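How to run a robot demo at an open day (when there's no robot in the room)

We had our open day at the Wumdale workshop in April and I was put in charge of the robot bit. The trouble was that our only arm was away, so I ran the whole thing in the simulator on a big screen. I'd do it that way again – people loved it! Steps below, in the order I did them.

1. Pick one room and stick with it
I started with a warehouse, which looked dull from the back row. Then I swapped to the Lemik kitchen and people got it straight away. Everybody knows what a kitchen is for.

2. Load it well before the doors open
The kitchen took ages on the old laptop (600 seconds the first time, I nearly cried). Once it's been loaded once it comes up much quicker, so open it, close it, and open it again before anyone arrives.

3. Park the arm by the worktop
Set the start pose with the gripper open to view and just over the near edge of the counter. Don't have it holding anything yet. You want visitors to get a good look at the joints while you're saying hello.

4. Sort out your view
Move the view in until the arm fills most of the height of the screen, but keep a bit of the counter in. I saved mine under the name Ploklow so I could jump back whenever a small child had been at the mouse.

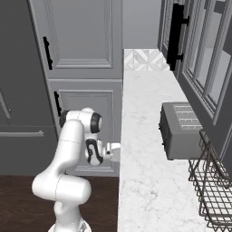

Start pose in the kitchen, gripper at the counter edge and the toaster further along.

5. Let people drive
Hand over the keys early. I gave each visitor 3 minutes, one joint at a time to begin with, then the whole arm if they were getting on with it. Turn the speed down to 70 per cent or they'll swing it straight into the cupboards (mine did anyway, and got a cheer).

6. Reset between goes
Press reset, go back to your saved view, next person. If the arm comes back in a funny position, reload the start pose from step 3 and carry on.

I've put my settings file in the Sheehan folder on the shared drive if you'd like to borrow it for your own open day.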